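Codwood Raid Night: Pre-Run Safety Checklist, With Comments

By Pauline Pilkington
March 6, 2020
4 min read

Use this before every guild run through Codwood. It replaces the old pinned post. Run leads go down the list in squad chat, and anyone who can't answer yes to an item says so before the gate opens. Comments under each item come from the last few weeks of runs.

1. Squad and roles

[ ] Two healers, one in each subgroup.
[ ] Tank has the Whitlock aggro trait slotted.
[ ] One person named as backup caller.

Comment: The backup caller was skipped twice. When the lead disconnected at the second boss, three people started calling at once and we lost the pull. Name the backup in chat so it can be scrolled back to.

2. Gear and bags

[ ] Cold resistance at 223 or higher, with food running.
[ ] Armor repaired at the camp anvil, not the field kit.
[ ] At least 13 free bag slots.
[ ] Rope, flares and one spare torch.

Comment: 223 is the number for the lower caves only. If the squad plans to go up to the ridge, everyone needs 288. Check the hero panel after zoning in. The number shown in town leaves out the map penalty, and two players went up short that way.

Comment: The gathering basket takes up four slots and can't be dropped in combat. Bank it if you don't plan to pick herbs. 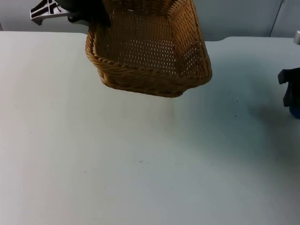
Woven basket, open side up.

3. Route and hazards

[ ] Lead has marked the thin ice on the east lake.
[ ] Everyone has the first two waypoints unlocked.
[ ] Gliders equipped before the rope bridge.
[ ] Route agreed: caves first or ridge first.

Comment: Thin ice moves after each weekly reset. Old markers are wrong and should be cleared first. Last reset the safe lane ran along the north shore, past the wrecked sled.

Comment: The rope bridge holds five players. The sixth drops it. This is still being missed by people who joined in the last month. Cross in two groups and wait for the first group to call clear.

Comment: Caves first is slower but gives the healers time to fill their meters. Ridge first is fine with an experienced squad. Don't switch halfway, the patrols double up.

4. Boss: the Bavix

[ ] Interrupt order posted (four names).
[ ] Pylon team of three assigned.
[ ] All pets stowed.

Comment: Passed on most runs. Pets are the weak point. The Bavix charges the nearest target when it leaves the ground, and a pet standing in the healer stack brings the charge into the stack. The stow setting resets on death, so anyone who gets revived has to stow again.

Comment: Jamie Wainwright asked whether the pylon team can be two. It can if both have a dash. With slow classes keep it at three.

Comment: The enrage timer is 368 seconds from first hit. Squads still on phase two at the halfway mark should wipe and restart instead of burning revives.

5. Loot and event items

[ ] Loot set to group, need before greed.
[ ] Keys counted and traded before the chest room.
[ ] Priltetti turn-ins held until the run is finished.

Comment: Handing in to Priltetti mid-run moves you to a new copy of the map. You can't get back to the squad if it's full. We lost a healer to this.

Comment: Chest room closes when the last player leaves combat range. Loot first, screenshots later.

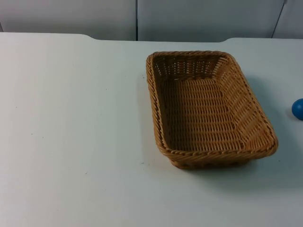 6. After the run

[ ] Lead posts finish time and wipe count.
[ ] Any failed item noted in the guild thread with the item number.
[ ] Squad markers cleared.
[ ] Borrowed gear back in the guild bank.

Comment: Failed items are being reported without numbers. "Gear problem" doesn't help the next lead. Write "item 2, resistance" or similar.

Comment: Returned gear should be unsocketed. If your gems are still in it, take them out before you deposit, as officers can't mail them back.

Open points for March: whether the ridge needs its own list, and who runs the newcomer squad while I'm away. Reply below if you can take it.

7 comments
19 shares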